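Home | News | Products | Investors | Contact

We use cookies to improve your visit. Accept | Settings

Kallio opens spare parts counter in Pedley

2019-12-24

Kallio, the maker of flat-pack household shelving, has opened a spare parts counter at its Pedley warehouse. Customers can order 96 different plastic parts there, in white or grey colour.

"Many people throw away a good shelf for one broken corner," said Zakhar Didenko, service manager. "We want that they can repair it at home." 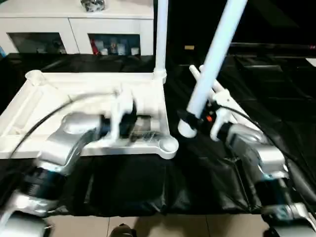
Orders are ready for pickup in 3 working days. Delivery to Landero and Wemmont will start in October. Parts for older models stay in the catalogue, and the price list is available at the counter.

Media contact: Horácio Pinheiro, Kallio press office

Related news
Kallio extends shelving warranty
New opening hours in Wemmont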